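Jestico Match Booker: User Guide
Section 4. Building and Running Your First Card

Welcome to the fun part! By now you have a promotion name, a logo and a roster (if you don't, go back to Section 3 and come back when your wrestlers are loaded). In this section you'll put together a full show, run it bell to bell, and save the results so that your storylines carry over to the next one.

The screens described here come from our own test promotion, Mumcombe Championship Wrestling, which has 153 wrestlers on its books and a frankly ridiculous number of grudges. Yours can be much smaller. A roster of a dozen makes a great little card!

Updated Nov 6, 2025, for the Willel release.

4.1 Create the event

1. From the main menu, choose Shows, then New Show.
2. Type a name. Go big! You can change it any time before the opening bell.
3. Pick a venue from the list. The Symonenko Arena comes built in and holds 2,259 fans, and it's a lovely size for a first show: large enough to feel like an occasion, small enough to sell out.
4. Set the ticket price, or leave it on Auto.
5. Press Create. The empty card opens, with the main event slot at the bottom.

Note: The card reads from top to bottom in running order. If you're used to posters, where the main event sits at the top, switch on Poster View under Display.

4.2 Add matches

1. Press Add Match.
2. Choose a match type. Singles and Tag Team are open from the start. Ladder, Cage and Battle Royal open once you've run four shows.
3. Drag wrestlers from the roster panel into the corners. A green name is rested, a yellow name is tired, and a red name is injured and won't drop into place.
4. Choose a finish. Clean Pin and Submission settle things for good. Count-Out and Disqualification keep a feud simmering, and they're wonderful in the middle of a long story (just don't lean on them, the crowd notices!).
5. Set the time limit.
6. Press Lock Match.

Caution: Locking a title match commits the belt. If you unlock it later, the champion loses a little standing with the fans for ducking the challenge. Check the challenger's name before you lock.

Tip from Paweena Prasertsri, who wrote the crowd engine: put your second-best match first. A hot opener lifts the noise level for everything that follows, and you'll see the Heat bar start the next match higher than it would have been.

4.3 Add a segment between matches

Interviews, run-ins and contract signings all live under Add Segment, and this is where the feuds get their fuel.

1. Press Add Segment and pick a type.
2. Choose a lead. The lead's Mic rating does most of the work, so give your talkers the time.
3. Choose a target, if there is one. Leave this blank for a general promo.
4. Pick a tone: Cocky, Furious, Funny or Heartfelt.
5. Drag the segment to its place on the card.

A returning wrestler gets a one-time Return bonus the first time they appear after a long absence. It's a huge pop, so save it! The bonus is spent on any appearance, even a ten-second walk-on, and it can't be put back.

Note: Two segments in a row will cool the crowd. Three in a row will send them to the snack stand.

4.4 Run the show

1. Press Preview and read the warnings. A wrestler booked twice shows a small orange flag. You can leave it that way if you mean it, for instance in a tournament.
2. Press Ring the Bell.
3. Choose Watch for full commentary or Quick for results only.
4. Between matches you may press Call an Audible once to change a finish that hasn't happened yet. Use it when the crowd takes to somebody you didn't expect. It feels terrific!
5. When the main event ends, press Save and Close Show.

Caution: Don't close the program while the results page is loading. Your card will be kept, but the feud changes from that show won't be.

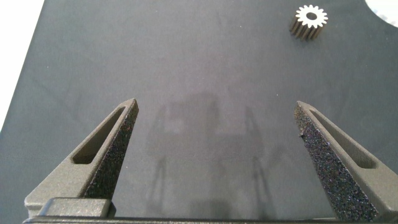 Can I change a result after the show has been saved?
Results are final once the show is saved. You can reload the automatic copy made before the opening bell: open Shows, choose Backups, and pick the show by name. Everything since that bell is replayed fresh, so the matches may well go another way.

4.5 Read your results

Each match gets a score out of 1,000, made up of ring work, crowd heat and story. Don't worry if your first main event lands in the middle of the range. Story points build from show to show, and a feud you've fed since the fall can explode at your December supershow.

Open Feuds after every show and look for arrows. An arrow pointing up means the fans want a rematch. A flat arrow means they'd take one more chapter. When it points down, let those two go their separate ways for a while.

Wichai Chaiyaporn has put his complete tag team storyline in the Sample Cards folder, with his notes on every match. Load it, pull it apart, and rebook the ending if you disagree with him (plenty of us do!).

To set up championships and number one contenders, go on to Section 5.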